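Household Systems, Unit 4: Sorting Small Stuff
Handout, October 26, 2021 (P. Tymoshchuk)
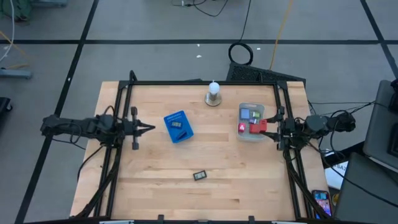 **How many categories should a first sort have?**

Two. Keep with its own kind, or deal with later. Students who start with nine categories end up with nine piles and a cold dinner.

## Notes

- Use open containers for the first pass. A lid is a way of agreeing never to look again.
- See-through plastic suits small bright things, blocks and the like. A basket with holes will do for bigger items, and it drops its crumbs on the table where you can see them.
- Meters, remotes and anything else with a display go in a separate container from toys. Check for batteries *before* you put it away. Last April's group skipped this and we all learned what old batteries smell like.
- Leave bare table between containers. You will want somewhere to put the thing you can't identify.

## The Ostow drawer

Our case study held 143 objects, 75 of them pens. Four wrote.

## For next time

Bring one drawer's contents in a bag. Read the Symonenko chapter on labels, skipping the part about ribbon. Late work goes in the tray by my door, which is itself overdue for sorting.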